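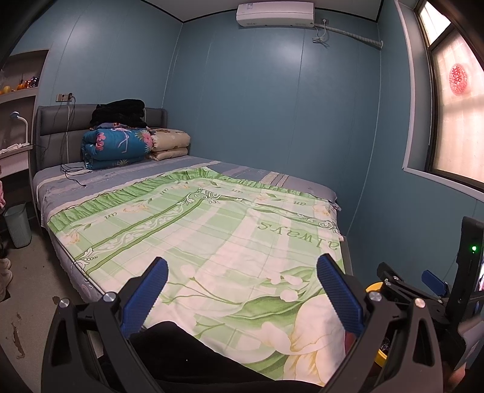
Room for the week. AC works, wifi sort of

Estela Aravena here, in Contreras for the detention hearing. Thread, will add as I go. Typing on my phone so forgive the spelling

1/ Quick background for anyone just joining. Timo Frerichs, runs the small opposition list in Lollholm, picked up at the ferry terminal coming back from a trip abroad. Held 24 hours with no call. Lawyer found out from a cab driver

2/ The charge is "organizing an unregistered assembly." The assembly was a reading of the draft budget, out loud, on the library steps. 40 people came. I've seen the permit application, it was filed. Stamped and everything

3/ His lawyer is Chanida Panyasiri. Some of you will know her from the Wiltitz ballot case. She got the case file this morning, 700 pages, and was given until the afternoon session to read it. She asked for two days. Got one hour extra

4/ Hearing was supposed to be in the main courthouse. Moved last night to a hall at the traffic police building. Notice taped to the courthouse door, nowhere online. Half the press went to the wrong place, me included. Ran

5/ Eight seats for press. Eight. Two already taken by people from the governor's office with brand new notebooks. I got in standing at the back by the radiator

6/ Timo brought in through a side door. Thinner than in the summer. Grey sweater, no belt, no laces. Waved at his sister. Judge told him not to wave

7/ Judge is Berkay Kozan. Appointed last November. Before that he was legal adviser to the same ministry that filed the complaint. Panyasiri moved to have him removed on that ground. He considered the motion himself, at the bench, for as long as it takes to drink half a glass of water. Denied

8/ Prosecution case so far: one officer's report and a video with no sound. Officer says Timo called on people to "block the road." Panyasiri asks which road. Officer says the one by the library. That one's been pedestrian only for years. Laughter in the room, judge threatens to clear it

9/ Sorry for the gap, they took phones for the second half. Notes on paper from here, so quotes are as close as I could get them

10/ Timo spoke for maybe five minutes. "I read a public document to the public. If the numbers in it are embarassing, that is a matter for whoever wrote the numbers." Judge asked him to keep to the charge. He said that was the charge

11/ Defense wanted three witnesses. One allowed, Güven Çınar, retired schoolteacher, who held the microphone. He said nobody blocked anything, people left when it started to rain. Asked if he'd been paid to attend he said "with what"

12/ DECISION: held until November. Full trial then, date not set. Bail refused, "flight risk." He was arrested flying home, pretty much. Well, sailing

13/ Panyasiri outside afterwards: appeal goes in tonight. She has to file in person at the regional office in Nunar, nearly a two hour drive, counter closes at 8. She left while still answering questions. Last one got shouted through the car window

14/ Crowd outside was mostly quiet. Some clapping when the van came out. Police line along the wall, no shields, no pushing that I saw. One man asked to put his sign down and he did. I saw no arrests. Another reporter says one at the bus stop later, I have NOT confirmed that

15/ Governor's office statement just landed. Three sentences. Courts are independent, no comment on individual cases, and the budget "is available to all citizens." I asked where. They sent me the library's address

16/ People asking about the rest of the list. Still on the ballot as of October 24, 2020. Election board meets next week and there's a rule letting them strike a list if its lead candidate is in custody. It's been used once before, in Wiltitz, and got overturned on appeal but after the vote. So too late to matter

17/ Correction to 5: it was one person from the governor's office, the other was from the city press service. Different building, same notebooks. My mistake

18/ Panyasiri texts: appeal filed, stamped, she has the receipt. Three judges will look at it, on paper only, no hearing. No word on when

19/ Back at the room, phone at 4 percent and the full writeup due before midnight. If you were inside or at the bus stop and saw something, DMs are open. I won't use your name without asking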